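Chapter 6
Storing Food at Home

Most of the food a household buys is not eaten on the day it comes home. It goes into a cupboard, a fridge or a freezer, and how long it keeps depends on warmth, moisture, air and light. This chapter looks at each of these in turn, starting with the dry goods in the pantry. 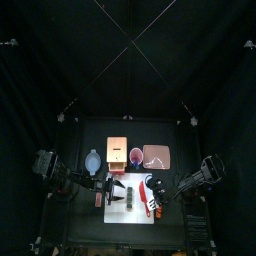
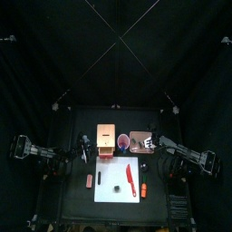
Kitchen objects and a work surface.

Why does flour go stale faster in an opened paper bag than in a sealed jar?

Paper lets air and moisture through. The small amount of fat in the flour reacts with oxygen and develops a bitter smell, and damp air causes clumping. Wholemeal flour spoils sooner than white flour as it still contains the oily germ of the grain.

6.1 Dry goods

Dry goods are foods with so little water in them that moulds and bacteria cannot grow. Rice, lentils, pasta, sugar and flour all belong to this group. They should be kept in a cool cupboard, away from the oven and the hot water pipes. A 500 g packet of pasta may be left in its wrapper until it is opened. After that, move it to a container with a tight lid and write the date on the side.

Pantry moths are the usual trouble in July in warm northern kitchens. The larvae can chew through thin plastic. If you find webbing in a packet, throw the packet out, wipe the shelf and check everything stored beside it.

6.2 The Pettigrew pantry

Everett Szabo kept a record of the food stored by the Pettigrew household over one year. Table 6.1 gives the weights by month. The family bought 400 g of dried beans in the first month and used none of them until the third. Read the table before going on to Activity 2, in which you will draw up a similar record for your own kitchen.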